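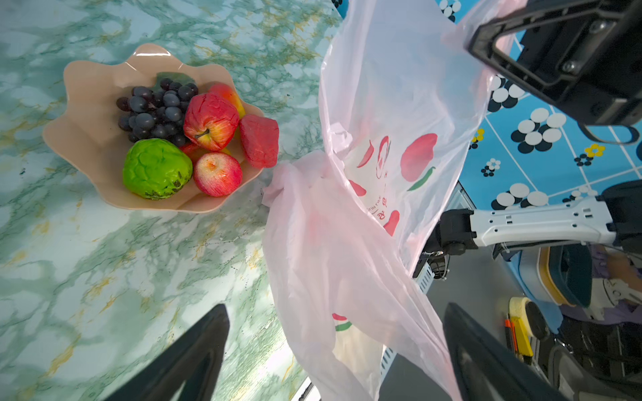 the grapes have not aged a day

Morbridge Neighbors > Homes and Yards > Selling a house with fake fruit in it

lorneo_left
Our listing agent wants the house "staged lightly." So far this means our toaster lives in the garage and there's a bowl of pretend fruit where the toaster was. The stager's fee is $629. Has anyone here sold a house without doing this?

grumblecake
Sold ours in October, unstaged, dog hair and all. We had 8 showings and took the second offer. Buyers want to know about the roof. I have never met a person who bought a house over an apple.

parcel89
Disagree with grumblecake. Our place sat all summer. We cleared out half the furniture, painted the hall, and it went in a week. People can't picture themselves in a room full of your stuff.

grumblecake
You also dropped the price that week, if I remember the sign.

parcel89
A little. The hall still helped.
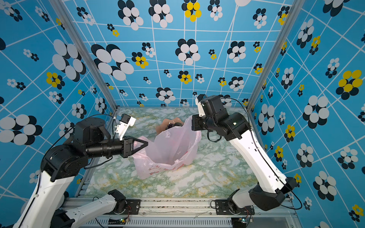 flowered walls, before anybody says "neutral"

matousek_st_mom
Please don't paint over anything cheerful on an agent's say-so. We went beige for ours and the buyers had it bright orange by Christmas. I drive past on purpose.

lorneo_left
She has used the word "greige" to my face.

sumpwatcher
Spend the $629 on a plumber. A drip under the sink shows up in the inspection report and costs you more than any wallpaper. And look for the permit on your water heater now, while you still know which drawer it's in.

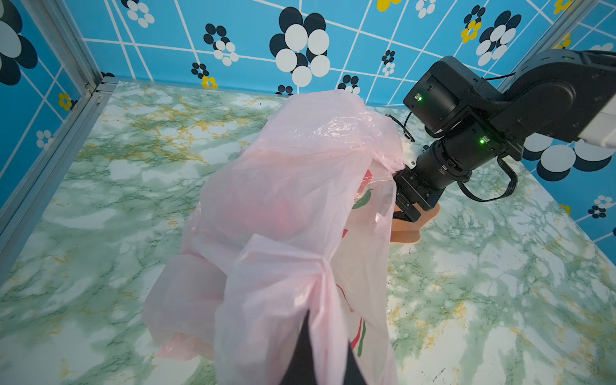 pink bag, green marble

grumblecake
Seconding the plumber. Also wash the windows. It costs you a Saturday and your good mood.

parcel89
Fine, we agree on windows. I'd still rent a storage unit. The one out on Grirnach Road was $100 a month, and our closets looked twice as big - which was a lie, but a legal one.

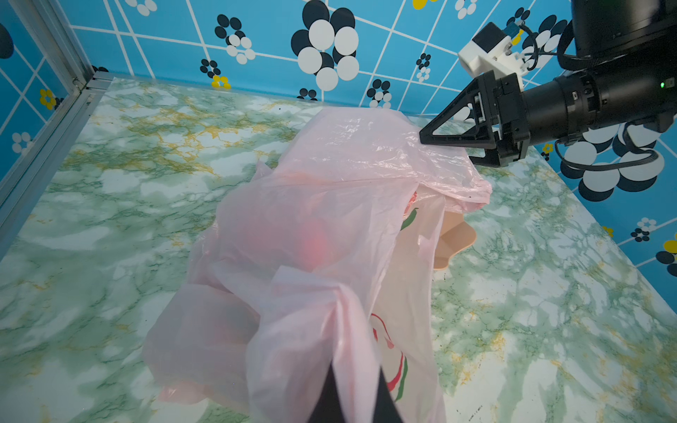
matousek_st_mom
Do you have to be out of the house for every showing?

sumpwatcher
Legally you can stay, but buyers get polite when the owner is home and they leave faster. Go get a coffee. Take the dog.

lorneo_left
Plumber comes Thursday. I'm keeping the walls and I've asked for the toaster back. The agent is "circling back" on the toaster.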